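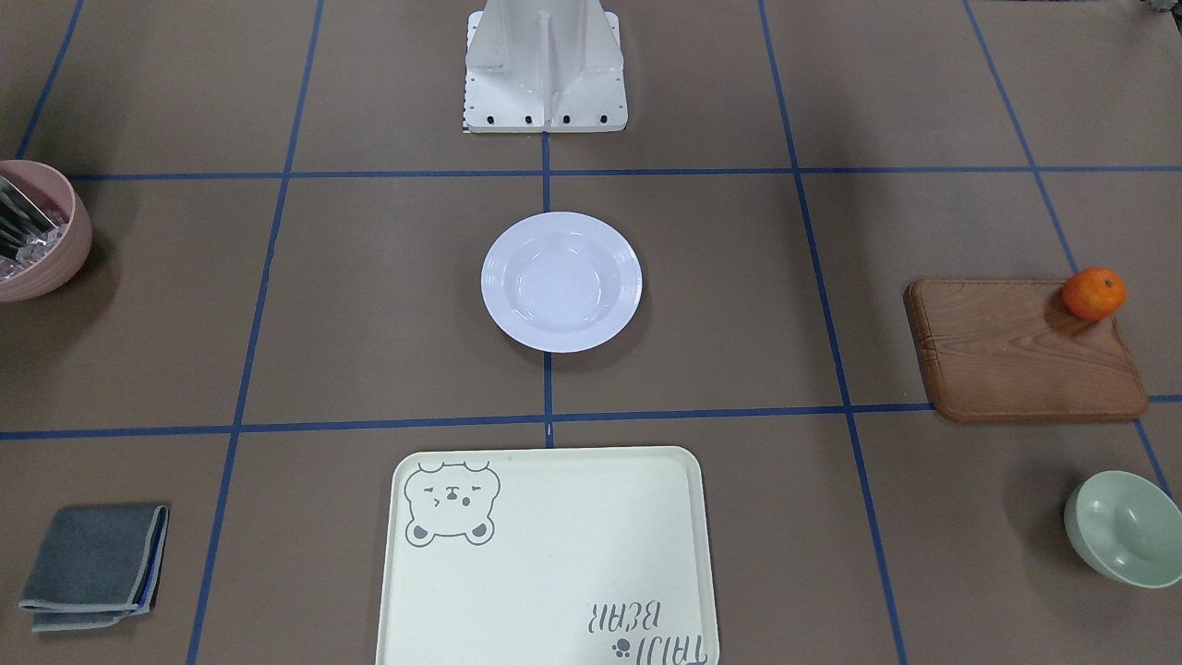 Week 6 handout: Who does what after the robot arrives

Course: Work and Automation. Instructor: Nkrumah Yakubu. Revised 11/17/22.

Reading for this week: the Plavham kitchen case, parts 1 and 2. Bring your notes on part 1 to the discussion section.

1. Background

Plavham runs a central kitchen in Wotville that sends out 800 meal trays a day. Before October, tray setting was done by hand on two shifts. The company then began moving part of that job to a robot station supplied by Nastel. Staff at the kitchen were told that no positions would be cut in the first year. Hours were a separate matter, and part 2 covers how they were settled.

2. The task itself

Setting a tray looks simple on paper: plate, bowl, utensils, cloth, fruit. Workers who did it for years made small choices all the time. They turned a plate to hide a chip or swapped a bowl that felt greasy. None of this was in the written job description, so none of it was in the first plan for the station.

The work surface is marked off with blue tape, and bowls, a plate, a cutting board and a folded cloth are laid out on it. Tape is cheap and easy to move. Keep this in mind when you read the section on who was allowed to move it.

3. What changed for the staff

Setters became station attendants. They restock, clear stoppages and wipe down the table. Pay stayed the same for the first 30 days and was then reviewed.

Talk between coworkers dropped. Two people used to face each other across a table - now one attendant covers a station alone.

Supervisors got a daily stoppage report. Attendants did not see it until they asked.

4. Terms to know

Task: one piece of work, such as placing a plate.
Job: the full set of tasks one person is paid for.
Residual work: what is left for people once some tasks are automated.
Tacit knowledge: skill that workers use but have not written down.

5. For discussion

List the residual work in part 1. Which items need training, and who should pay for it? Compare with the Orbán warehouse case from week 4, where pickers helped write the new procedures.

Written response: 260 words, due before the next lecture.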